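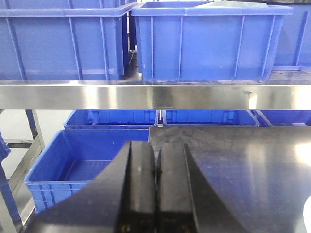

Leire Arroyo

Section 5. Setting up the steam table for knitted garments

This section covers the first set-up of the Gallov steam table and the settings for finishing wool, cashmere and cotton knits. Cutting and linking are covered in Section 4. Woven garments are not covered in this manual.

5.1 Before you begin

The table must stand on a level floor with free access on both long sides. The exhaust at the rear needs 26 inches of clearance. Do not place the table against a curtain or a rack of finished pieces.

You will need:
Distilled or demineralized water
The padded cover and drawstring supplied with the table
A set of blocking frames in the sizes you produce
A test swatch from each yarn lot, washed and dried flat

Note: Swatches must come from the same lot as the garments. Two lots of the same shade can relax by different amounts under steam.

5.2 Fitting the cover

1. Switch off the table at the wall and let it cool.
2. Lay the felt underlay on the surface with the seam facing down.
3. Place the padded cover over the felt and pull the drawstring evenly from both ends.
4. Tie off the drawstring under the front rail. Tuck in the loose ends so they do not hang near the foot pedal.
5. Run your hand over the cover. Any ridge in the felt will leave a mark on fine gauge fabric.

If the cover shifts during use, the drawstring has stretched. Retie it before replacing it.

5.3 Filling and heating

1. Open the filler cap a quarter turn and wait for any hissing to stop. Remove the cap.
2. Fill to the upper line on the sight glass. Do not overfill.
3. Close the cap by hand. Do not use a wrench.
4. Switch on at the wall, then at the panel. The amber lamp lights.
5. Wait for the green lamp. From cold this takes around 18 minutes.
6. Press the steam pedal with no garment on the table until the line runs clear of water drops.

CAUTION: Never open the filler cap while the green lamp is lit. The boiler is under pressure.

CAUTION: Water drops left in the line will spot silk blends and pale cashmere. Repeat step 6 after every pause longer than a tea break.

5.4 Steaming a sweater

1. Turn the garment inside out and check for dropped stitches and loose ends. Mend these first.
2. Slide the blocking frame into the body, then the sleeve frames. The rib at the hem and cuffs stays off the frame.
3. Line up the side seams with the edges of the frame.
4. Apply steam from below in short presses of the pedal. Do not touch the fabric with the hand iron.
5. Apply vacuum until the fabric feels cool.
6. Remove the frames, sleeves first.
7. Measure chest, body length and sleeve length against the size sheet. Enter the results on the batch card.

Note: Rib that has been steamed under tension does not fully recover. If a hem has been stretched, wash the garment again and dry it flat before returning to step 2.

5.5 Settings by yarn

Cashmere, two-ply: steam low, vacuum medium.
Merino: steam medium, vacuum medium.
Lambswool: steam medium, vacuum high.
Cotton: steam high, vacuum high.
Acrylic and acrylic blends: no steam. Use vacuum only. Steam flattens the fabric and the change is permanent.

For Arnska and Biltero yarns, use the settings on the cone label where they differ from the list.

5.6 Resting and folding

Leave pieces flat for at least five hours before folding. Stack no more than four high. Folding earlier sets a crease across the chest that shows through the bag. Labels are sewn in after resting, never before.

5.7 Routine care

Daily: drain the condensate tray. Brush lint off the cover.
Weekly: wash the cover. Wipe the frames with a damp cloth and check the edges for burrs.
Every 400 operating hours: descale the boiler as described in Section 9. The hour counter is inside the left panel door.

5.8 Faults

Green lamp does not light: check the water level, then the reset button under the panel.
Steam is wet: the boiler is overfilled or needs descaling.
Weak vacuum: clean the lint screen. If there is no change, check the hose clamp at the motor.
Pedal sticks: look for drawstring or yarn caught in the hinge. Switch off before clearing it.

Replacement covers and felt are ordered through Nerea Toledo in the parts office. State the table length with the order.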